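Print this page
E-mail this entry

Notebook, hat task, January, started 2:15 in the afternoon

Back on the hat. Mugs were so much easier! A mug stays the shape you left it, and this thing slumps differently every time I let go of it, so the demos from before lunch look like they came from a different person each time. The goal for the Kuvora set is still the same: pick up the hat, get it onto the wire stand, let go cleanly. We're at 458 demos and I'd love to close the set out before February, but I'm not going to pad it with junk.

Main thing I changed today is the grasp. I was going in from wherever felt natural to my hands (bad habit, my wrists bend in ways the arm's don't) and now I try to come at the crown with one finger on each side and slow way down for the last bit before closing.
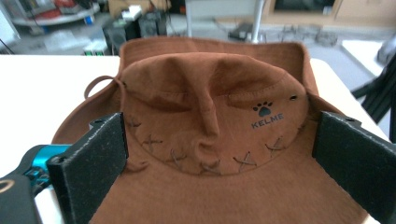
Slowing down is fine but don't stop dead, came the note from the Asten side, or the policy learns to hover there and never closes. Fair point. I checked the old Usuga runs and there's exactly that kind of hovering in them, so from now on it's one smooth approach, slow at the end, no pause. If I catch myself pausing I throw the take out.

Second thing, two hands. I'd been letting the left gripper just hang around while the right did all the work, and then it would wander in late to steady the stand. Now both start low and move off together, left to the stand, right to the hat brim. Feels silly for the first few takes and then it feels normal. I also want the hat starting in more places on the board, and turned more ways, because I keep putting it down on the right without thinking.

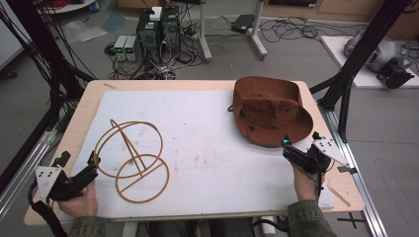
Could you do a block of 100 with the sides swapped, Sendomeck asks, before anyone trains on this? Yes, probably tomorrow morning, my forearms are done for today. Threw out 7 takes this afternoon, mostly for pausing, one for a sneeze.

To do: swap sides, rename the folders (sorry, they're a mess), try a quick training run on the no-pause takes only.

Print this page
E-mail this entry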